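그리퍼 커버 탈락

분류: 로봇공학 | 산업 안전 | 고장 유형
공유 12 · 댓글 3

그리퍼 커버 탈락은 로봇 팔의 끝에 달린 집게 장치, 즉 그리퍼에서 외부 덮개나 손가락 부품이 작업 중에 풀려 떨어지는 고장을 말한다. 넓은 의미에서는 손목 부분의 보호재나 케이블 고정물이 제자리에서 벗어나는 경우도 포함한다. 구동기나 제어기의 고장과 달리 로봇이 멈추지 않고 계속 움직일 수 있기 때문에 발견이 늦어지기 쉽다. 산업용 로봇보다 사람 가까이에서 사용되는 연구용 로봇에서 더 자주 문제가 된다.

개요

그리퍼는 팔 전체에서 가장 많은 접촉을 받는 부분이다. 물건을 잡을 때마다 손가락에 힘이 걸리고, 이 힘은 링크와 볼트를 통하여 하우징으로 전달된다. 같은 동작이 반복되면 나사의 조임 힘이 조금씩 줄어든다. 이것을 풀림이라고 하며, 진동과 작은 충격이 함께 있으면 진행이 빨라진다.

책상 위의 작업에서는 충돌의 대상도 다양하다. 노트북, 칸이 나누어진 종이 상자, 멀티탭, 전선과 같은 물건은 높이와 단단함이 서로 다르다. 특히 전선은 가늘고 모양이 일정하지 않아서 인식이 어렵고, 손가락 사이에 끼면 예상하지 않은 방향으로 당기는 힘을 만든다. 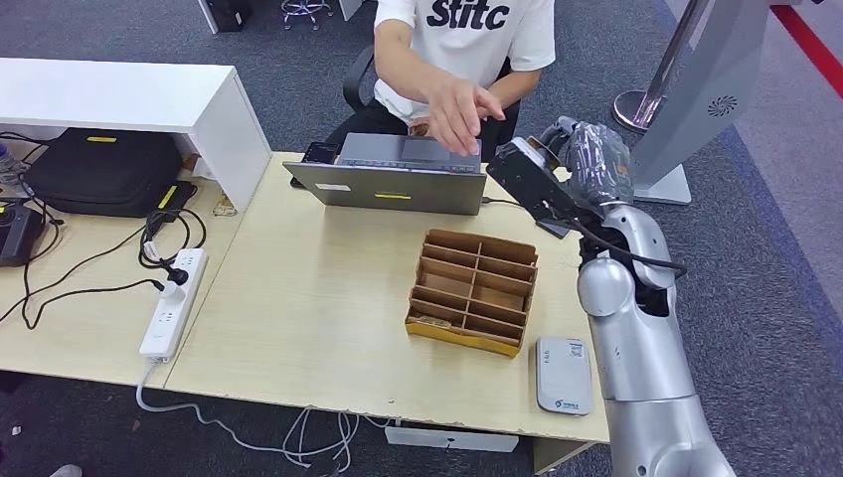 그리퍼에서 부품이 하나 떨어졌을 때 로봇을 계속 움직여도 되는가?
먼저 정지시키고 전원을 차단한 다음에 떨어진 부품이 무엇인지 확인하여야 한다. 장식용 덮개라고 판단되어도 그 덮개가 끼임을 막는 역할을 겸하는 경우가 있으므로, 확인이 끝나기 전에는 운전을 다시 시작하지 않는다.

원인

가장 흔한 원인은 체결 불량이다. 조립할 때 규정된 토크보다 약하게 조이거나, 반대로 플라스틱 부품을 너무 강하게 조여서 나사 구멍 주위에 금이 생기는 경우가 있다. 후자는 겉으로 잘 보이지 않으며, 금이 커진 뒤에 갑자기 탈락한다.

두 번째는 임시 수리의 장기 사용이다. 테이프나 비닐로 감싸는 방법은 빠르고 비용이 적지만, 접착면이 열과 먼지를 받으면 힘을 잃는다. 찢어진 테이프 조각은 관절의 틈이나 바퀴에 들어갈 수 있다. 또한 감싼 부분 아래의 나사가 가려져서 점검이 생략되는 문제도 있다.

그 밖에 케이블의 여유 길이가 맞지 않는 것도 원인이 된다. 너무 짧으면 손목이 회전할 때 커넥터를 당기고, 너무 길면 주변의 물건에 걸린다.

젤소프(Zelthorpe) 사례

젤소프(Zelthorpe) 연구실의 기록은 이 고장의 진행을 비교적 자세하게 보여 주는 자료이다. 이 연구실은 지터(Jiter)라는 이름의 정리 작업 과제에서 이동형 로봇의 팔 2대를 168시간 동안 운전하였다. 운전 시간이 73시간이 되었을 때 한쪽 손목의 진동값이 커졌지만, 경고 기준보다 낮아서 운전은 계속되었다. 이후 같은 쪽 그리퍼의 덮개가 바닥으로 떨어졌다. 로봇은 덮개가 없는 상태로 4회의 잡기 동작을 더 실행하였고, 제어 프로그램에는 오류가 기록되지 않았다.

조사에서는 두 가지가 지적되었다. 하나는 진동값의 경고 기준이 새 부품의 상태를 기준으로 정해지지 않았다는 점이고, 다른 하나는 바닥 쪽을 감시하는 절차가 없었다는 점이다. 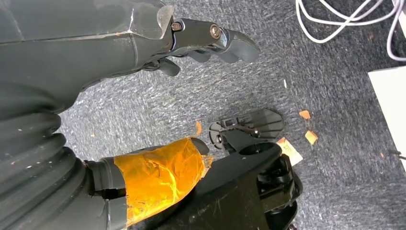 두 번째 지적은 그 뒤의 점검표에 반영되었다. 작업이 한 번 끝날 때마다 바닥과 이동부 주변을 확인하고, 발견한 조각은 크기에 관계없이 봉투에 넣어 보관한다. 데자르댕(Desjardins) 정비 안내서는 여기에서 한 단계 더 나아가, 출처를 알 수 없는 나사가 발견되면 그 나사의 위치를 찾을 때까지 해당 로봇을 사용 중지로 표시하도록 정하고 있다.

위험성

직접적인 위험은 낙하물과 노출된 링크이다. 낙하물은 대체로 가볍지만, 바퀴로 움직이는 로봇에서는 부품이 바퀴 아래에 들어가 이동 방향이 틀어질 수 있다. 노출된 링크는 손가락이 끼일 수 있는 틈을 만든다. 사람이 책상 맞은편에 앉아 있는 작업에서는 팔의 도달 범위와 사람의 손이 움직이는 범위가 겹치기 때문에 이 점이 중요하다.

간접적인 위험으로는 잡는 힘의 오차가 있다. 손가락 부품이 빠지면 접촉면이 달라지고, 제어기는 이전과 같은 값으로 힘을 계산한다. 그 결과로 물건을 놓치거나 필요 이상으로 세게 누르게 된다.

예방과 점검

볼트에 표시선을 그어 두면 풀림을 눈으로 확인할 수 있다. 나사 고정제를 사용할 때에는 플라스틱을 손상시키지 않는 종류를 선택하여야 한다. 임시로 감은 테이프에는 감은 시점을 적고, 정해진 기간이 지나면 정식 부품으로 교체한다.

탈락이 발생한 뒤에는 부품만 다시 끼우지 말고 반대쪽 팔의 같은 위치도 점검한다. 재조립 후에는 물건이 없는 상태에서 낮은 속도로 손가락을 여닫아 소리와 유격을 확인하고, 그다음에 힘 센서의 영점을 다시 맞춘다.

같이 보기: 나사 풀림, 협동 로봇 안전, 엔드 이펙터, 비상 정지

최종 편집: User · 10월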